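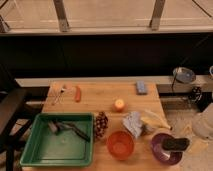
Step 1: Clear the whole table before you start wiping

I know, I know. You came for the bit about oiling the timber and I'm starting with tidying. But a butcher-block top collects stuff like nothing else in the house, and if you clean around the stuff you end up with a lovely clean racetrack and grubby islands in the middle. A banana, a pine cone, a cloth somebody dropped in a heap, two bowls, a candle... it all has to go somewhere else for the afternoon.

Blow out any candle first and let the wax set before you carry it anywhere. I learned that one on a tablecloth my mum was fond of.

I sort as I go, and I keep it simple. Food goes back to the kitchen. Anything I'll need for the job (cloths, sponges, a bowl or two, a tray) goes on a chair within reach. Everything else gets dumped on the couch and I deal with it later, sometimes much later.

Step 2: Dry brush, then crumbs

Give the top a good going over with a dry, soft brush. Pine cones are terrible for this, by the way! They drop little bits of scale everywhere, and those bits will scratch if you drag them under a damp sponge. Brush along the grain towards one edge and catch it all in a tray.

Step 3: Wash with two bowls

Grab two plastic bowls in different colours so you don't mix them up halfway through. Warm water and a small squirt of dish soap in one, plain warm water in the other. I say orange for soap and purple for rinse, and my neighbour Syahrul Kwok does it the other way round and we have both survived.

Wring the sponge out until it's barely damp. Timber hates sitting in water — it swells, the grain lifts, and you'll feel it as a sort of furry roughness the next day. Work in patches, soap then rinse, and dry each patch with a cloth before you move on. Don't leave the wet sponge lying on the bench while you answer the phone. It'll leave a mark in the shape of a sponge.

Step 4: Candle wax

If you've got drips, lay an ice cube in a sandwich bag on top for a bit, then lift the wax with an old plastic card held nearly flat. No knives please. If there's a greasy shadow left behind, put a paper towel over it and warm it gently with a hair dryer on low, and the paper will draw most of it up.

Step 5: Leave it alone overnight

This is the step I always want to skip. The top might feel dry after 30 minutes but there's still moisture in the joins. Open a window and go to bed.

Step 6: Oil it

Use a food-safe mineral oil. I've used the Drorkine one for years and I like that it doesn't smell of anything, but whatever your hardware store has will do, as long as the bottle says it's fine for chopping boards.

Pour a little into a shallow tray, dip a folded lint-free cloth and rub it in along the grain. Thin coat! Leave it for 15 minutes, wipe off whatever hasn't soaked in, then do it again. Thirsty patches will go dull straight away and those can have a third go. Don't forget the edges and the end grain, which drink far more than the flat part.

Lay the oily cloth out flat outside to dry when you're finished, well away from anything hot, and don't scrunch it up in the bin. Mineral oil isn't the worst for this but some of the other timber oils can heat up on their own in a crumpled rag, so it's a good habit whatever you're using.

Step 7: Put back less than you took off

Wait a full day if you can before the bowls go back, and put a saucer under the candle this time. I give mine a fresh coat every May and again whenever water stops beading on it.

Gil-soo Ko asked in the comments last time whether this works on varnished tables. Washing, yes, same method. Oiling, no, it'll just sit on top and go sticky, so stop after Step 5.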